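阅读时间:12分钟

关于我们

Rasader是一个做户外移动机器人的小团队。不做整机销售,不做展会演示。主要做一件事:让机器人在没有车道线的路上自己走,走完了能说清楚为什么这么走。

园区小路、农场支路、绿道、校园后面那种养护车才会去的沥青路。边上是草,没有路缘石,没有标线,地图上有时候连名字都没有。这种路很多,愿意认真做的人不多,我们觉得值得做。

这个页面2024年7月重写过一遍。老版本写得太像招标书,有来面试的同学说看完不知道我们每天到底干嘛。所以这一版尽量写干嘛。写得急,有错别字请多包函。

我们从哪来

最早是做地图的。给别人的巡检车做高精地图,扫一遍,标一遍,交付,过两个月草长了、路补了、树砍了,再扫一遍。客户烦,我们也烦。后来算了笔账,维护一张图的钱比车还贵,小园区根本用不起。

于是换思路。能不能不要那张图?或者说只要一张很粗的图,粗到手画都行,剩下的让机器人看着路自己补。

内部项目代号叫Himlow,名字没有含义,当时表格里要填一个名字,就填了。后来改不掉了,代码仓库、硬盘标签、报销单上全是这个。

Himlow是什么

一套方法,不是一个产品。分两层。

下面一层管"哪里能走"。输入是机身前方的彩色图像加上底盘自己的反馈(轮速、电流、惯导震动),输出是一张跟着机器人走的小范围可通行图。关键在于标签不靠人画。机器人自己走过的地方,事后投影回之前的图像里,那一块像素就是"走过、没事"。震动大的地方,记成"走过、难受"。没走过的地方不给标签,留空,不当成负样本。

最后这句是吃过亏才写上去的。第一版把没走过的全当成不能走,结果模型学得特别胆小,只敢走路正中间一条窄带,旁边稍微有点落叶就停。改成留空以后,配一个很小的异常打分,效果好很多。

上面一层管"往哪走"。粗图给的是路口顺序和大概方向,不给坐标轨迹。上层每隔一小段路挑一个局部目标点,挑在可通行区域里、朝着大方向、离边缘留余量的地方。路弯,目标点跟着弯。路变窄,余量自动缩,缩到下限就减速,再不行就停下来等人。

不用激光雷达做主传感器。车上装了,只用来评估和兜底急停,不进训练。有合作方问过为什么不用,成本是一方面,另一方面是草。草在点云里很难看,一丛高草和一块石头差别没有想象的大,颜色和纹理反而更好使。

为什么盯着路的边缘不放

做过室内的同学刚来都觉得户外宽敞,应该更简单。待两周就不这么说了。

走廊的墙是墙。沥青和草的边界是一条会变的线。修剪过和没修剪过不一样,雨后不一样,旱的时候草发黄,和旧沥青的灰靠得很近,傍晚侧光一打,阴影比真边界还清楚。我们的误差大头全在这儿,不在路中间。

所以评测也围着边缘做。不看整图的像素准确率,那个数好看没有用,天空占一大块,谁都能做对。我们看三件事:预测边界和真实边界差多远,远处的边界稳不稳(前一秒和后一秒别乱跳),还有出错的时候往哪边错。往路里错,机器人走得保守一点,可以接受。往草里错,那就是下坡翻车,不可以。

损失函数是不对称的,就为这个。

目前的结果

只写自己复现过的。

主要测试路线在Feltivport,一个我们长期跑的场地,路面是老沥青,两边草坡,树多,几乎没有标线。最近一轮测试跑了40趟,不同天气,不同时段,同一套权重,中途不调参。人工接管2次。一次是路面上横着一根大树枝,机器人停住不动,等太久,我们的人上去挪开了,按规则算接管。另一次是真错,逆光加上积水反光,模型把一截路当成了未知区域,往左修正过头,轮子快压草时被安全员按停。

第二次接管的数据反复看了很多遍。问题不在分割网络本身,在时间融合。网络那几帧的置信度其实已经掉下去了,融合层却还拿着旧结果硬撑,撑到最后突然放手,方向一下子就偏了。后来改成置信度下降时先降速,再放宽融合窗口。改完在同一段路补测过,没有复现,但逆光加积水的组合不常遇到,所以不敢说解决了,只说没再出现。

还有一个结果比较意外。自监督标签的数据量加到后面,收益掉得很快,同一条路再跑多少趟都差不多。但换一条没见过的路,哪怕只录一小段,马上有提升。所以现在排采集计划时优先换地方,不优先攒时长。

没做好的也写一下:

夜间不行。没有认真做。
雪没见过。
路面上有连片落叶的时候,速度会降得太多,安全但是慢,养护方嫌慢。
岔路口如果两条路宽度差不多,粗图方向又给得含糊,偶尔会犹豫,停在中间。

数据怎么来

机器人前面一个固定相机,朝前,高度不高,看得到自己机身最前面一点点。以前想过把机身部分裁掉,后来留着了,用一个固定掩膜盖住,不参与训练。留着的好处是相机要是被碰歪了,一看机身露出来的位置变了就知道。这个土办法救过我们好几回。

采集时至少一个安全员跟着,手里有急停。再短的路也跟。

每天回来先过一遍数据,不是看模型,是看数据。时间戳对不对,曝光有没有飘,里程计有没有跳。新同事第一个月基本都在干这个。枯燥,但是干过的人后面调模型时少走很多弯路。

光照是单独的一类标签。阴天、晴天、逆光、树荫、云缝里透光,分开记。最后这种最麻烦:天空一块特别亮,相机自动曝光往下压,树和灌木全变成黑的剪影,路面跟着变暗,草和沥青的对比就薄了。多云的日子我们反而爱出门,十来分钟里能碰上几种光,同一条路同一个位置,正好拿来比。
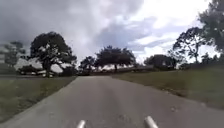

曝光这块现在的做法是只按画面下半部分测光,不让天空说了算。天过曝就过曝,我们不需要云的细节。改动很小,一行配置,远处边界的抖动降了不少。之前折腾了好久的数据增强,加起来没这一行管用,大家心情都有点复杂。

小碎屑也要说两句。落叶、小石子、树皮渣,远看就是几个深色小点。要不要绕?我们的答案是不绕,但是记。机器人压过去,震动没有异常,这类小点下次就多一分"没事"的证据。绕来绕去反而容易靠边,靠边的风险比压一片叶子大得多。当然有尺寸门槛,超过门槛一律按障碍处理,不讨论。

算力和硬件

车上一块嵌入式板子,整条感知链路从取图到出可通行图,控制在80毫秒以内。超过这个数,按我们现在的行驶速度,弯道会开始画龙。做过更大的网络,精度高一点点,慢很多,不划算,放弃了。

底盘是买的,我们不造底盘。支架、线束、防水自己弄,弄得不算漂亮。

和谁一起做

Qian是我们合作的另一家公司,做低速底盘控制。分工很清楚,我们给可通行图和目标点,他们管怎么稳稳地开过去。接口文档是公开给双方所有人的,谁改谁写变更说明,没写说明的改动一律退回。听着死板,省了很多吵架。

场地方面,Feltivport给我们开放的是日常在用的路,所以行人和养护车优先,机器人让。遇到人,停,等人走远再动。这一条不做优化,也不打算优化。有人建议过减速绕行,效率会高,我们没同意。

我们怎么做事

小团队,没有那么多流程,有几条是固定的。

结果先复现再写。一个人跑出来的数不算数,换一个人,换一台机器,从头跑一遍,对得上再进周报。

失败的实验也要留记录,写三五行就行,写清楚改了什么、期望什么、看到什么。翻旧记录省下的时间比写记录花的多。

写代码的人要出外场。做算法的,做后端的,都轮。坐在办公室里看曲线和蹲在路边看轮子压草,想出来的办法不一样。

不赶演示。有客户要来看,跑的就是平时那个版本,不专门调。停了就是停了,现场讲为什么停。

外场装备自己管,电池轮流充,谁最后用谁写剩余电量。(这条经常有人忘,写在这里再提醒一次。)

接下来

8月开始做第二阶段,重点两块。

一块是岔路。想让机器人在犹豫的时候能往前多看一点再决定,而不是原地不动。现在的想法是停之前先慢速往中间靠,多取几个视角,把两条路的走向都估一遍,再和粗图去对。离线回放看着可以,上车还没试。

另一块是换路。前面说了,新路的收益比老路大得多,那就想知道最少需要多少新路数据。如果录一小段就能适应,部署的成本会低很多,小园区、小农场才真的用得起。回到最早做地图时的那个问题了。

评测工具打算整理一下放出来,包括边界误差的算法和接管的判定规则。代码还比较乱,注释一半中文一半英文,需要点时间。数据能不能放要看场地方的意见,里面有车辆和建筑,得先处理过。

加入和联系

招做感知的,招做嵌入式的,也招愿意长期跑外场的。学历不卡,会问很细的问题,比如你上一个项目里哪个数你自己不信,为什么。答不上来也没关系,可以一起聊。

实习至少三个月,太短了连数据都过不完。会安排外场,请自备防晒和一双不怕弄脏的鞋。

有路想让我们去跑的也欢迎来信。不需要很长,最好没有标线,最好有弯,树多更好。来信请写清楚路面材质、大概宽度、平时有什么车走,有没有坡。照片随手拍的就行,能看清路边就够了。

回信可能慢,出外场的时候大家都不怎么看邮箱。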